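Collecting grasp examples with the hand-held gripper: my part of the report

Our group was Leire Ibarra, Telmo Aranda and me, Aitana Escobar, and our bit of the Resby project was the unglamorous one: getting the examples. The learning system (we called ours Bravine, after a long argument) only copies what it's shown, so somebody has to go round with the gripper in their hand doing the same small job over and over. Our target was 500 goes at picking up small things from desks and shelves, and I ended up doing most of the desk ones, mainly on Friday afternoons!
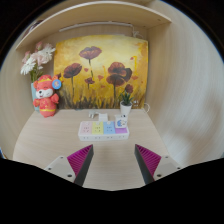
Choosing where to record took me far longer than I'd planned. My first idea was a bare table, but Telmo said the system would fall to bits the moment it met a real home, and our tutor, Soledad Zabala, agreed with him. So I went for desks that people had made their own. I loved the one with the big yellow poppy painting leaning at the back and the power strip in four pastel colours, with a little white cube sitting on the purple end. It's a nice test, because the cube is white and so are the plant pot and the plugs behind the strip, and I wanted Bravine to learn the shape and not just grab the nearest pale blob.

The other thing I had to learn was slowing down. My early goes were far too quick (I get impatient, sorry Leire) and when we played them back the fingers smeared into a blur just when they mattered most. We threw out two whole batches. After that I counted to 3 in my head before closing the fingers, and again before letting go, and the playback was much easier to label. 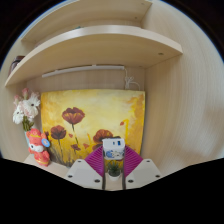
Labelling was Leire's department. She marked where each grasp started and ended, and she was strict: if the fingers slipped, it went in a separate folder. I argued for keeping the slips in, as I think a system could learn from a bad grip too, but we ran out of time to try it. If I did this again in June I'd start with that, and I'd get Telmo to do half the desks.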